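Reshaping and Storing a Felt Hat on a Wire Stand

Applies to soft felt hats with a wide brim and a pinched crown. Stiffened dress hats need a block and are covered separately.

You will need a soft hat brush, a steam source and an open wire stand. Clear a flat table before starting.

1. Brush the crown and brim counterclockwise with short strokes. Do not brush a wet hat. Leave it overnight first, away from heaters.

2. Turn the hat crown down whenever it has to wait on the table. Resting a soft brim on a flat surface presses out its curve, and a brim left that way from Friday to Monday will need steaming.

3. Check any eyelets in the crown. Felt tears outward from a loose eyelet, so have it reset before steaming.

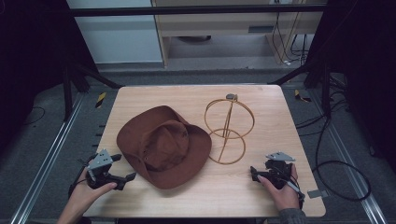

Steaming and Placing on the Stand

Hold the brim 8 inches from the steam and pass it through for 20 seconds. Longer exposure softens the felt more than is useful. Shape the brim by hand, working from the front to the back, then let it cool in position.

Restore the crease with two fingers and a thumb. Press lightly – thin spots in old felt start at the pinch.

Set the stand upright and lower the hat over the upper ring until the inner band bears on the wire evenly. The brim should hang clear all the way round. If the ring pushes into the crease, the stand is too tall for the hat. Wire stands suit felt because air reaches the inside of the crown.

Store out of direct sun. Repeat step 1 every 2 weeks in the wearing season, which for most felt starts in October.

Notes by Kelly Bezerra, Jernthorpe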